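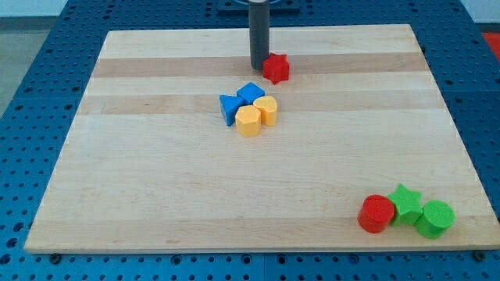 How long should one recorded example be?
Long enough to cover one instruction from first contact to the end of the push, plus a short still period at each end. Trim anything longer before you upload it to Altilside.

4. Recording Pushing Examples

This section covers collecting language-labeled pushing examples on the tabletop station. It assumes that the arm has been homed (Section 2) and that the camera has been calibrated (Section 3). Revised 30 October 2020 by Dehua Yin. Replaces the September draft.

4.1 Before you start

1. Check that the board is flat on the perforated table and does not shift when pressed at a corner. If it moves, tighten the bolts along the near edge and repeat the calibration check.
2. Wipe the board with a dry cloth. Do not use cleaner or oil. A change in surface friction makes new examples inconsistent with the old ones.
3. Place all eight blocks on the board: two red, two green, two blue and two yellow. A session with a missing block cannot be merged with the main set.
4. Start Plistgate and log in under your own operator name.
5. Load the workspace profile "board-flat". The status line must read READY before the arm will accept motion.

CAUTION: Keep hands off the board whenever the status line reads READY or RECORDING. To move a block by hand, press HOLD first and wait for the tone.

4.2 Setting the start layout

1. Press LAYOUT. Plistgate displays a start layout, either scattered or grouped.
2. For a scattered layout, leave at least one block width between pieces.
3. For a grouped layout, push the blocks of each group together until they touch. Small gaps are acceptable.
4. Leave the target block clear on the side the tool will push from.
5. Release HOLD. The tool lowers to working height.

Note: Exact angles are not required. Variation in block rotation is wanted, and operators should not square up the pieces between examples.
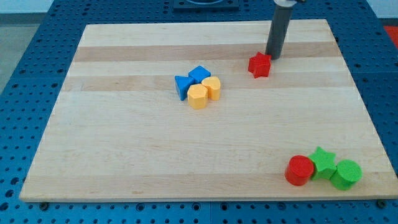 Figure 4-1. Grouped layout with the tool beside the red star.

4.3 Recording

1. Read the instruction on the operator screen, for example, "push the red star to the blue cube". Do not begin until you have read all of it.
2. Press RECORD. Keep the tool still for 2 seconds.
3. Guide the tool with the hand controller. Approach the block from the side opposite the direction of travel.
4. Push in short strokes. If the block turns off the tip, back away, come around and make contact again. Corrections of this kind are useful and should stay in the recording.
5. When the block is in place, back the tool off, keep it still for 2 seconds and press STOP.
6. Press KEEP or DISCARD.

Discard the example if:
- a block leaves the board or falls on its side
- a hand enters the camera view
- the wrong block was moved as the main action
- the controller connection dropped at any point

Do not discard an example only because it was slow or took several tries. Elvia Cervantes reviews slow examples separately and marks them with the tag "retry".

4.4 Labeling

1. Open the example in the Baltel viewer.
2. Play it once through without pausing.
3. Type one sentence stating what the tool did. Name blocks by color and shape. Use "star", "heart", "cube", "triangle", "cylinder" and "octagon" only.
4. If the result differs from the instruction, label the result. The original instruction is stored in its own field and is not overwritten.
5. Press SUBMIT.

Note: The red cylinder and the green cylinder differ only by color in the label set. The same applies to the two stars. Labels that omit the color of these blocks are returned to the operator.

4.5 Upload and error codes

Upload at the end of each session. The current set holds 3113 accepted examples, and new sessions are added to it after review.

Error 645: the frame count and the motion log do not match. Do not edit either file. Move the session folder to "held" and report it to Uriel Robles with the session number.

If the upload stops partway, press RESUME. Starting a new upload creates a second copy that must be removed by hand.

Before leaving the station, raise the tool to the park position and press HOLD. Leave the blocks where they are.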